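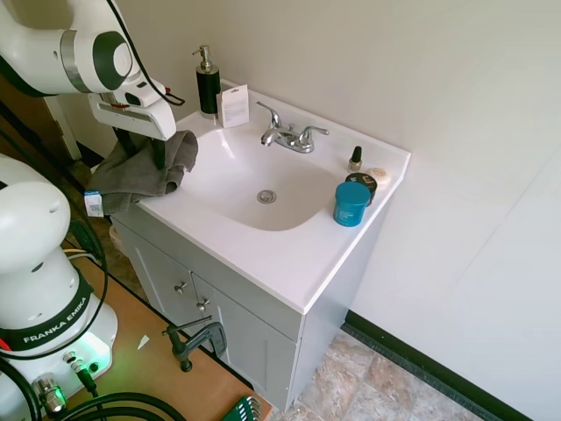
"What are we supposed to do with all of this?"

"Put it in a bag and write the room number on it."

Mariama Ansah had asked, and Obed Addo had answered without turning around from the bathtub. It was her second morning at the Stondley and his last month there. He had the water running and was rinsing the tub from the far end toward the drain, the way he had shown her the day before.

The guest in 6 had checked out, or at least the desk had her down as checked out. Her suitcase was gone. The key was on the bed. But on the right side of the bathroom counter she had left a teal jar, a dark jar with a black lid, a round cream-colored tin and a little bottle of nail polish with a tall black cap. The gray towel was in a heap at the left end, half over the edge of the sink.

"Maybe she's coming back," Mariama said.

"Maybe. Bag it anyway."

She took a clear bag from the cart and picked up the polish first. It was gold. She tilted it and the color moved slowly up the glass and slid back down. She thought of her sister, who painted her nails at the kitchen table before every wedding and then asked other people to open doors for her. She put it in the bag.

The jars were heavier than they looked. She wiped the bottom of each one before it went in, although Obed hadn't told her to do that. The tin went in last. Then she wrote a 6 on the bag with the marker, and the time, 10:40, and set it on the bottom shelf of the cart beside the spare rolls.

"Anything that belongs to us stays," Obed said. "The soap pump is ours. Don't bag the pump."

"I know the pump is ours."

"Somebody bagged the pump once."

He shut off the water and stood up with one hand on the wall. He was a tall man and the bathrooms had been built for shorter people. Mariama wiped the counter from the back to the front. She lifted the pump, wiped under it and put it back in the corner. She did the faucet next, the curved part and then the two handles, and dried them so there would be no spots. Obed ran his thumb over one of the handles and left a print, and she wiped it again.

"Good," he said.

The towel was the last thing. She shook it out over the tub before putting it in the linen sack. That was a rule at the Stondley. Ghada Hourani, who ran the floor, had once found a hearing aid in the dryer.

A ring fell out. It hit the tub, rolled toward the drain and stopped against Obed's sponge.

They both looked at it. It was a plain band, a little bent.

"That doesn't go in the bag," Obed said.

"Where does it go?"

"To Ghada. In your hand. You don't put it in your pocket and you don't put it on the cart."

So Mariama walked down the hall with her fist closed. She passed Faisal Marwat, who was changing a bulb outside the linen room and said good morning, and she said good morning back and held the fist a little tighter. Ghada was at her desk behind the stairs, on the phone with the laundry. She held up a finger. Mariama stood and waited. The call was about pillowcases. They had sent more than 845 and been sent back fewer, and Ghada wanted to know where the others were.

When she hung up, Mariama opened her hand.

"Room?"

"Six. It was in the towel."

Ghada took out a small envelope and a green book. She wrote down the room, the thing and the time, and had Mariama sign next to it. She looked at the guest list. "Chaimongkol," she said. "Duangjai. She stayed four nights." She dialed the number on the list and got no answer, and left a message in the same voice she had used for the pillowcases.

Back in 6, Obed had made the bed. They did the floor together, and Mariama hung a clean towel and squared it against the wall. She kept looking at the right side of the counter. It seemed bigger with nothing on it.

"Did she sound worried?" Obed asked. "The guest?"

"She didn't pick up."

"She's on a train. There's no signal until Narnska."

They had moved on to the next room when the front desk called up. The guest was downstairs. She had gotten as far as the station, put down her suitcase and looked at her hand. Ghada came for the bag herself, and Mariama rode down with her in the elevator to carry it.

Duangjai Chaimongkol was an older woman in a raincoat. She signed the green book and put the ring on. It took some pushing to get it over the knuckle. Then she saw the bag.

"Oh, I'd forgotten all that," she said. She looked through the plastic at the jars. "I have to run for the next one. Can I leave it?"

"We can keep it for you," Ghada said.

"No, no. But I'll take this." She opened the bag, took out the gold polish and dropped it in her raincoat pocket. She thanked Ghada, then Mariama, and pulled her suitcase out through the door to the street.

Ghada crossed out one item in the book and initialed it. Mariama took the bag back upstairs. Obed was on his knees at the next tub with the water running.

"Well?" he said.

"She took the nail polish."

He nodded and held out his hand for the sponge.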